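Okay, kitchen thread, because three of you asked how I'm getting on with the pull-out rack and my replies were turning into essays.

Quick background: new place since August, the dish rack lives in the cabinets now and I lost my beloved draining board. I sulked for a bit. A-yeong Nam told me to give it a month before complaining in public. Fine, I gave it a month!

Plates are the easy part. The tines are close together so thin ones stand up nicely, but my big pasta bowls lean on everybody. I gave up and wash those by hand.

Mugs I'm still fighting with. Raffaele Mancuso swears by upside down and tilted, I say upside down and straight. We have exchanged 271 messages on this - I checked. 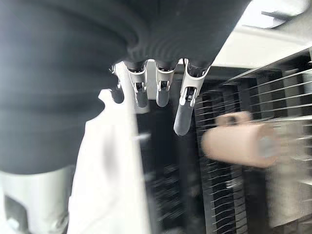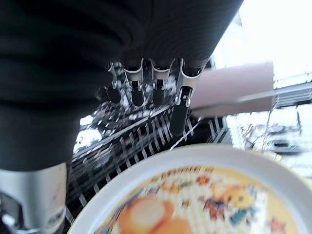

The plate with the cartoon in the middle stays forever, don't even ask. 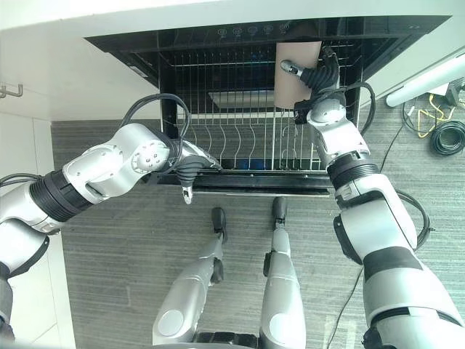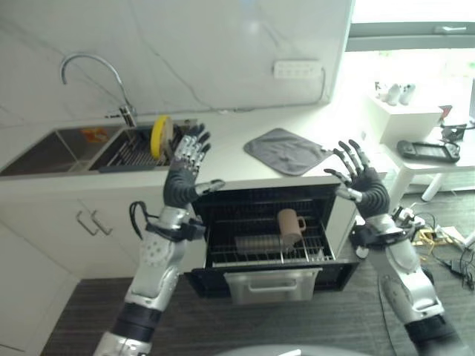
Next thing: the sink. I kept a metal drainer in the right basin for odds and ends, and I'm so glad I did. Lids go in there, wet sponges, the one spoon I always forget.

Flat boards go on the side of the rack, upright, never lying down. Mine warped at the old place and I'm still mad about it.

Someone asked about the striped carpet. Yes, carpet in a kitchen, I know. It's 135 cm long, it goes in the wash, and my feet are warm.

Still looking for a bowl rack that fits. The Solholm one is too tall - if you've tried the Siltholm, tell me how deep it is please!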